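Quick Tips: Kitchen Cupboards, Jars and Canisters
Filed under Kitchen / Storage
1,126 readers saved this page

Short on time today so these are in no order. Mostly things from my own kitchen plus a few that came in after the June post on pantry moths.

Spices first
Whole spices keep, ground ones don't. If you can't smell it with your nose right over the jar, toss it. Paprika goes first, then chili powder. Cinnamon sticks I've had forever and they're fine.

Away from the stove. Yes I know everyone keeps them by the stove. Steam gets under the lid and then you've got a brick of garlic powder. If it's already a brick: knock it out onto a plate, crush with the back of a spoon, use it up in soup this week.

Never shake straight from the jar over a hot pot. Tip some in your hand or a saucer.

Stuck lids
Rubber band around the lid, dry hands. Works on most.
Hot tap water over a metal lid for a minute, then the band.
Honey and molasses: wipe the threads before closing and you won't be back here next month. A scrap of wax paper under the lid works too.
Don't bang it on the counter. I chipped mine at the old place in Clondton and looked at that chip for years.

Smelly containers
Plastic that smells of onion. Wash, dry, crumple up a sheet of newspaper inside, lid on, leave overnight. Repeat if needed. Baking soda paste if it's realy bad.
Coffee canisters: no soap on the seal, it holds the smell. Plain hot water, take the seal off completly and let it dry flat somewhere. Most people put it back damp. That's your musty smell.
Old tea tins just get a dry cloth. Water in the seam = rust.

Labels
Masking tape and a marker. Put the date on the bottom and the name on the lid if the jars live in a drawer, on the front if they're on a shelf. I tried chalk labels from Schwaiger and they wiped off every time I picked up the flour.
To get old label glue off: cooking oil, wait ten minutes, rub, then dish soap. Peanut butter also works but what a mess.

Flour, rice, oats
New bag goes in the freezer for a few days before it goes in the canister. This is the moth one. Let it come back to room temp still sealed or it'll sweat.
Don't pour new on top of old. Empty, wipe, new in first, old on top.
Bay leaf in the rice: people swear by it, I do it, couldn't tell you.
Brown rice and whole wheat flour go rancid way faster than white. Fridge if you have room.

Drawers and shelves
Round things roll. Non-slip mat cut to size, or a rolled dish towel down one side. Tension rod across the front of the drawer if yours slams like mine.
Heavy stuff low, stuff you use daily between hip and eye height. Top shelf is for the roasting pan and whatever you bought at the Rindon outlet and never used.
Wipe shelves with vinegar and water, half and half. Not on stone counters!

Bread box
Crumbs out once a week. Wipe with vinegar, dry all the way, lid open for an hour. If you've seen mold do it twice.

More on freezer burn next time, got 66 emails about it and I'm still reading. 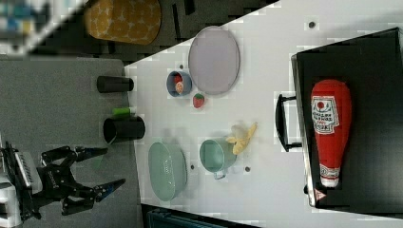 Drungate66: On the coffee seals, mine went musty even after drying flat all night. What fixed it was leaving the lid off the canister the whole next day as well, then no coffee in it until morning. Also the oil trick for label glue needs longer than ten minutes on the old brown kind, give it an hour.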